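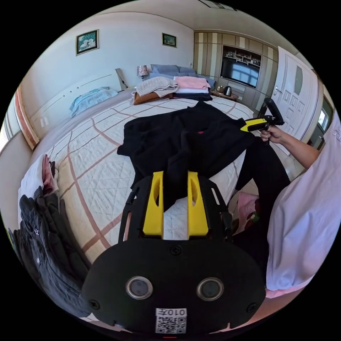

Roupa preta aberta em cima da colcha.

Julho de 2018
Por Alcides Quintana
2 comentários

Máquina de lavar e secar Imik, erro 104 no fim da secagem, roupa escura sai com pó branco e cheiro a mofo

Estado: aberto, à espera de peça

Equipamento: Imik combinada, carga frontal, comprada em segunda mão com a casa. Não há factura. Manual só em francês, da Poulain, que era quem as distribuía. Instalada na lavandaria do rés-do-chão da residencial Urnunthorpe, encostada à parede do pátio.

Sintoma: programa de lavagem acaba normal. Passa para a secagem, aquece, trabalha um bocado e pára com 104 no visor. Porta fica trancada. Desligar no botão não resolve, só na tomada. Ao voltar a ligar abre a porta passado um bocado e a roupa sai meio húmida, com riscas esbranquiçadas nas peças escuras. Nas claras não se nota, ou nota-se e ninguém reparou.

Quando começou: a Ginette Gaillard diz que já em janeiro fazia isto de vez em quando. Agora faz sempre com carga grande. Com carga pequena às vezes chega ao fim.

O que diz o manual sobre o 104: "défaut d'évacuation ou de condensation". Ou seja, tudo e nada.

Primeira volta
Filtro da bomba. Abri por baixo, tapete velho no chão, saiu cerca de 200 ml de água só, o que já era esquisito, esperava mais. Lá dentro um gancho de soutien, cotão, um bocado de etiqueta. Limpo. Correu o programa de escoamento, escoou bem. Lavagem completa com secagem: 104 outra vez, mais ou menos no mesmo ponto.
Conclusão: o filtro estava sujo mas não era aquilo.

Segunda volta
Mangueira de esgoto. Estava enfiada até ao fundo no cano da parede, quase a vedar. Puxei para cima e prendi com abraçadeira para não voltar a descer. Vi se havia dobra por trás -- havia, ligeira, onde a máquina encosta ao rodapé. Afastei um palmo. Teste com toalhas: secou até ao fim. Dei por resolvido e fechei o ticket. Erro meu, não devia ter fechado com um teste só.

Reaberto
Ginette ligou: 104 com uma carga de roupa escura, camisolas e uns casacos de malha. Pó branco nas mangas todas. Pede para não mexer mais "às prestações" e tem razão.

Separar os dois problemas, que eu andava a misturar tudo:
a) a secagem pára com erro
b) o pó na roupa

O pó. Esfreguei com um pano molhado, sai e faz um bocadinho de espuma. Portanto é detergente, não é calcário, ou não é só. Fui ver a gaveta: crosta dura na calha do detergente em pó e o compartimento do amaciador com uma papa cinzenta. Perguntei a dose. Resposta: "a tampa cheia". A tampa de qual, do Nurside concentrado ou do antigo? Do antigo, que é muito maior. Usam Nurside concentrado há meses com a medida do outro. Está explicado o pó e provavelmente boa parte do cheiro.

Feito: gaveta fora, de molho em água quente, calha escovada com escova de dentes. Borracha da porta limpa com pano e vinagre -- por baixo da dobra estava preta. Programa em vazio na temperatura máxima sem detergente nenhum. Ainda fez espuma. Repeti. Já fez pouca.

Deixei a medida certa em cima da máquina e a tampa velha no lixo. A Ginette foi buscá-la ao lixo, diz que serve para as molas. Tudo bem desde que não sirva para o detergente. 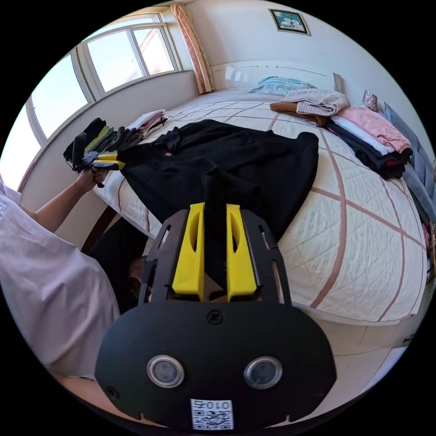
Outra coisa que ajuda nas malhas grossas: não encher o tambor até cima. Malha pesada bebe muita água, embrulha-se, a centrifugação desequilibra e a máquina baixa a rotação sozinha sem avisar. Depois entra na secagem com a roupa a pingar e a condensação não dá conta. Metade do tambor chega. Virar do avesso, fechar fechos. Se no fim da centrifugação ainda pingar quando se torce uma manga, repetir só a centrifugação antes de secar. Camisolas de lã nem deviam ir à secagem, secar na horizontal em cima de uma toalha e pronto. Não pendurar molhadas, ficam com as mangas pelo joelho.

Voltando ao erro.

Terceira volta
Conduta de condensação. Tampa de cima fora (parafusos de trás, um moído, saiu com alicate). A conduta de plástico atrás do tambor estava forrada de cotão húmido, uma espécie de feltro. Tirei o que consegui à mão e o resto com escovilhão de biberão. Ventoinha de circulação: roda livre, mas tinha cotão enrolado no eixo. Limpa. A junta entre a conduta e a caixa da ventoinha está ressequida e rasgada num canto, é por aí que o ar húmido sai e molha a parede. A mancha na tinta está exactamente atrás. Eu tinha dito à Ginette que era infiltração do pátio, peço desculpa.

Remendo provisório com fita de alumínio. Não fica bonito e não é para durar.

Teste com carga pequena de escuros: até ao fim, sem erro, sem pó.
Teste com carga grande de lençóis: até ao fim, demorou mas foi.
Teste com carga grande de escuros: 104. Muito mais tarde do que antes, quase no fim, mas 104.

Electroválvula da água de condensação. Faz click, passa água, mas o fio é fraquinho. Desmontei a redezinha da entrada, tinha areia. Limpa, melhorou. Continua fraca em comparação com a da lavagem. Suspeito da própria válvula. É dupla, vem o bloco todo, não se compra só um lado.

Liguei para a Poulain. Já não trabalham com Imik, deram o contacto de um armazém de peças. O armazém tem o bloco das electroválvulas, a junta não tem, vê se arranja de outro modelo. Mandei fotografia da chapa de características e da peça com as fichas à vista. Fiquei à espera.

Até chegar a peça
- secagem só com meia carga
- escuros e malhas: lavar, centrifugar, estender
- porta e gaveta abertas quando não está a uso
- dose pela medida nova, nunca pela tampa
- se der 104: desligar da tomada, esperar o trinco, não forçar a porta (o puxador já está rachado)
- não encostar a máquina outra vez à parede!!

Não mexer na fita de alumínio. Se se ouvir assobio durante a secagem é a fita a descolar, ligar-me.

Falta fazer: trocar electroválvulas, trocar junta, parafuso novo atrás, repetir o teste de carga grande de escuros. Mais do que uma vez, desta vez. Pintar a parede fica para depois, primeiro tem de secar.

Comentários (2)

Ginette Gaillard
Com a medida nova os pretos saíram limpos, já não tenho de sacudir nada. O cheiro quase foi embora, só ficou nas toalhas antigas. A parede continua molhada em baixo, é normal? E a conta da peça vem em nome da residencial ou em meu nome?

Alcides Quintana
Parede é normal uns tempos, deixe a janela aberta. Toalhas: uma lavagem quente sem amaciador, e amaciador nunca mais nelas. Conta em nome da residencial, já pedi. O armazém confirmou o bloco, a junta ainda nada. Aviso quando tiver as duas coisas para abrir a máquina uma vez só.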